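Jerkirthorpe Gallery Association
Minutes of the Exhibitions Meeting, 5 Apr 2026

1. Minutes of the previous meeting
The minutes of the March meeting were approved with one correction. Item 4 should read "oil on panel," in place of "oil on canvas."

2. Cárdenas landscapes
The chair reported that the loan agreement for the Cárdenas landscapes has been signed by both parties. The loan covers 26 paintings, seven of which have not been shown in public before. Two of the river views need new backing boards and will travel after the others.
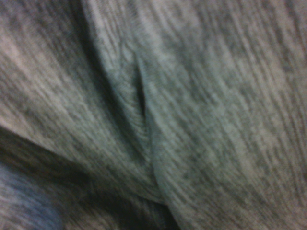
It was agreed that the early harbor pictures will hang in the east room and the late farm scenes in the long gallery. A request to mix the two periods was discussed and declined. Wall labels will give the title, date and medium only. Longer notes will go in the printed guide.

3. Framing and transport
Quotes were received from Prokis and Nollell. Prokis offered the lower price for transport but does not handle glazed works. The meeting voted to accept the Nollell quote of $3000, subject to written proof of insurance. One member asked that the vote against be recorded.

4. Printed guide
A draft was circulated. Members asked for a fuller account of the painter's years as a teacher and for a clear statement on the three works whose dates are disputed. The first printing will be limited to 50 copies, with a second to be ordered if sales allow.
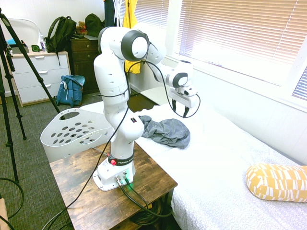
The cover picture was left open. The choice lies between the mill at dusk and the smaller of the two orchard studies. Reproduction rights have been cleared for both.

5. Lighting in the long gallery
The north track remains out of order. The secretary will ask the electrician for a repair date and report back by email.

6. Other business
A letter offering a pencil portrait as a gift was read. The offer was referred to the acquisitions group.

The meeting was adjourned at 7 p.m.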